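Bench tips: trying out gripper jaws and cameras on small, slippery jobs
October 2026

I've spent far too many evenings this year comparing jaws, wrists and cameras for fine needlework with robot instruments, and my notebook is full of scribbles that might save somebody else a bit of swearing. These are workshop tips, so if you want a proper test report with graphs in it you'll have to look elsewhere. I started with the Zurell wrist and a pair of Plerska jaws in August, then swapped bits in and out until the drawer wouldn't shut.

Start with the jaws shut

Everybody wants to pick something up straight away (me too!). Close the jaws on nothing first and look at them side-on against a bright sheet of paper. If you can see a sliver of light near the tip, they'll let a curved needle roll, however hard you squeeze. My first Plerska pair had a gap you could barely spot and it drove me up the wall for a week. After that, open and close them 100 times before you write down a single number. New pivots loosen up a bit and your early readings will be rubbish.

Judge a grip on the needle and the thread separately

A jaw that's lovely on a needle can be horrid on thread. Flat, broad tips spread the load nicely, but fine black thread can slide along them as if they'd been buttered. I keep two columns in the notebook, one for each, and I never average them. Try the needle held near the middle of its curve, then closer to the thread end, and note which one twists.

Press lightly, too. On soft stuff the jaw sinks in well before you'd notice on the screen, and by then you're fighting the surface as well as the needle. The dent around the tip is the best force gauge I know for free, so watch for the shadow round the edge.
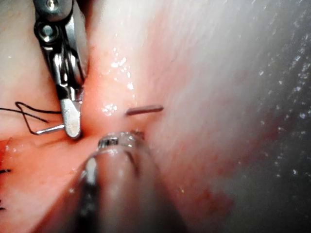 Close work: flat jaw down on the tissue, needle under it, black thread off to the left.

Shiny things and cameras

If you're comparing cameras, do it on something wet. They all look marvellous on a dry test card. Moist surfaces throw back little white glints that can swallow a thin needle whole, and a polished jaw does the same. Turn the light down a notch before you touch the exposure, then see whether you can still follow the thread. Dark thread on a pale surface is the easy case, so if a camera struggles with that, pack it up and send it back.

Close-up views are brilliant for seeing contact and hopeless for seeing where you're going. Anything that comes right up to the lens goes to mush, and distance gets very hard to judge. I like having 2 views up together, a close one for the grip and a wider one for planning the next move. Put them side by side at the same height. I had mine stacked for ages and got a stiff neck out of it.

Leave yourself room between the tools

With two arms, it's the handover that sorts the good controllers from the so-so ones. Park both sets of jaws open, with a clear gap between them, and have a look at where the needle point is before either one goes in. The Remlow controller let me slow one arm without touching the other, and I used that all the time. The Tetteh one has a nicer handle (really comfy, I'd happily have it on a kettle) but both arms share one speed knob, and I kept overshooting with the left.

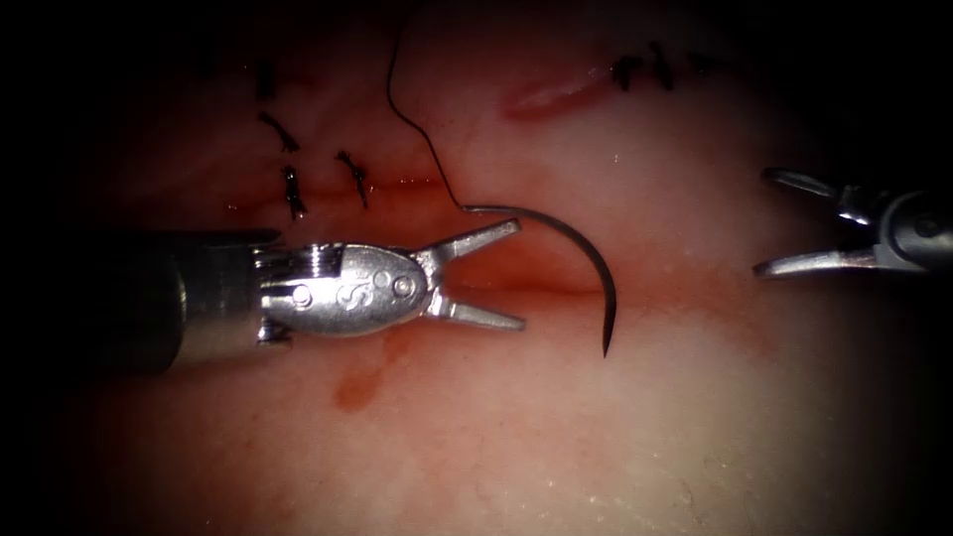 Both sets of jaws open, with the curved needle by the seam and tied stitches further up.

Keep the loose thread out of the middle as well. Lead it up and away from the seam before you go for the needle, or you'll shut a jaw on it.

Odds and ends

Wipe the jaws between tries, even when they look clean. Dried gunk in the pivot feels just like a bad motor.

Mark your jaw pairs. Two pairs of the same model went in my drawer in spring and I still can't say which was the good one.

Do your trials in short batches and have a cup of tea in between. My scores always dropped towards the end and I blamed the controller for it, poor thing. I've now done over 100 needle pick-ups on the Remlow and the morning ones are miles better.

Thread snips go back on the hook. I'm on my third pair.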